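Up before six. Rain again. Couldn't find my glasses so started the day hunting for them by feel, which is how I knocked the tea over the gas bill. Kitchen roll, swearing, bill now on the radiator with a brown edge. Glasses were in the bathroom on top of the cistern. No idea.

So. Decided today was the day for the table. Been putting it off since May. It has been a dumping ground since I moved the desk out, and I can't work at it or eat at it, I've been having my dinner off a tray on my knees like an old man. Which fine, maybe. But Annelies is coming to stay and she'll want somewhere to put her plate.

Cleared it in one go, everything into two boxes and the laundry bag, sort later. Post, batteries, the drill bits, half a packet of Onano crackers gone soft, that horrible candle. A library book!! Overdue by goodness knows how long. Put that by the door with my keys on top so I can't leave without it.

Then wiped it down. Hot water, washing up liquid, then the white vinegar. There was a ring by the window end from the plant pot, took ages, bicarb in the end and a lot of elbow. Came up lovely. I'd forgotten how white it is.

Rule for myself, writing it here so I can't wriggle out. One thing gets to live on the table and that's the glasses case. Green one, right hand corner, lid up, glasses in it whenever they are not on my face. No post. No batterys. Lungile says I'll last a week and she has offered to bet me a curry. Took the bet.

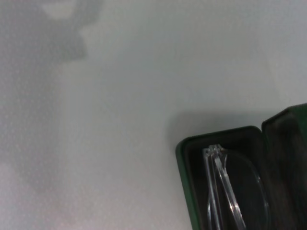 Wendelin Ruchti
home, half past ten at night

Back again. Long day, will try to get it down before I drop.

Case is still in its corner, glasses in it. I'm writing this in the old tortoiseshell pair, the ones with the loose arm, as the clear ones pinch behind the ears by evening. Must get that seen to. Beat at the optician's said come in any time and he'll warm the arms and bend them, no charge. That was in spring. I did like them in the shop, the clear plastic, thought I looked like an architect. Tímea said I looked like a man wearing safety goggles. Can't unhear that.

Anyway. Boxes. Meant to do both after lunch, did one and a bit.

Box one was mostly paper. Kept: the boiler guarantee, the Cairns letters, Mum's recipe for the plum thing (in pencil, hardly there any more, must copy it out). Chucked: up to 18 menus from takeaways, two of them shut for years. Envelopes kept for shopping lists. Old prescription from before the last eye test, kept then chucked then got it out again. It's in the drawer. Couldn't tell you why.

Found the receipt for the table too. Thought I paid less than that. Fusmont, the shop behind the station, they delivered it on the wrong day and left it in the stairwell, and Beat and I got it up the stairs with a blanket under it and he took a lump out of the plaster by the second landing. The lump's still there. I look at it every time I go past with shopping.

Lunch was egg on toast, standing up. Daft, with a clear table right there! Habit. Made myself sit down for the second slice.

Library at two. Fine was small, the woman was nice, I took out another one on growing beans in pots, which I'll not read. Ran into Lungile by the returns trolley. She wanted to know if the table was still clear. Told her yes. She said "it's been five hours, Wendelin". Fair. She's got her hands full with the hall floor, the tiles from Aldale came in the wrong grey and they want them back in the original boxes, which she flattened and put out for recycling. So she's been round the back of the flats taping cardboard together. Said I'd help at the weekend, shouldn't have, my knees.

Bought on the way home:
milk
lemons
sponges
a lamp bulb, wrong fitting, will have to go back
cloth for glasses, a proper one

The cloth matters. I've been using my shirt hem for years and you can feel the scratches now, at night every street light has a whisker on it. Clear frames show every thumbprint as well, nobody warned me about that. Washed them under the tap with a drop of soap like Beat showed me, patted dry, new cloth, then straight into the case. Cloth was going to live in the case too but then the lid won't sit right with it bunched up, so cloth is in the drawer with the prescription. Drawer is getting full. Can see where this is heading.

Box two. Opened it, looked, had a biscuit. It's the cables. Every cable I have ever owned plus a few I'm certain I haven't. Tried to be strict, if I don't know what it's for it goes, and then found the one for the little radio that I've been without since Christmas, so now I don't dare throw any of them. Coiled them, elastic bands round, back in the box, box under the bed. Not sorted but not on the table.

Radio works! Had it on for the rest of the afternoon. Some programme about eels, a man who had walked 700 miles or something along rivers. Only half listened. Fell asleep in the chair for most of it tbh and woke up with a crick.

Annelies rang at tea time. She'll be on the later train, not the early one, and she's bringing her own pillow and a cheese. Asked if I wanted the chairs she's getting rid of. Said yes to two. Then lay on the settee wondering where two chairs go. If the table is pulled out from the wall a bit there's room at the window end, will measure in the morning. She also asked was I eating properly and I said I was sat at a table, practically a restaurant. She didn't laugh, bad line.

Supper was leek soup, at the table. Sat on the long side, looking out at the bins. Felt odd at first, all that white with one bowl on it. Then quite nice. Didn't have the phone with me. Spilled a bit, wiped it straight off. Moved nothing into the corner.

Post came late, four things, and my hand went out to put them down there, I caught it halfway. Opened them at the bin. Two in, one on the fridge, one is the dentist and I've put it in the drawer.

To do tmrw: bulb back. Measure for chairs. Copy out plum recipe before it goes altogether. Ring Beat re the arms, really ring him. Bed for Annelies, is the blue duvet clean? Tape for Lungile, I've a whole roll somewhere, might be in the cable box, oh no.

Eyes gone. Bed.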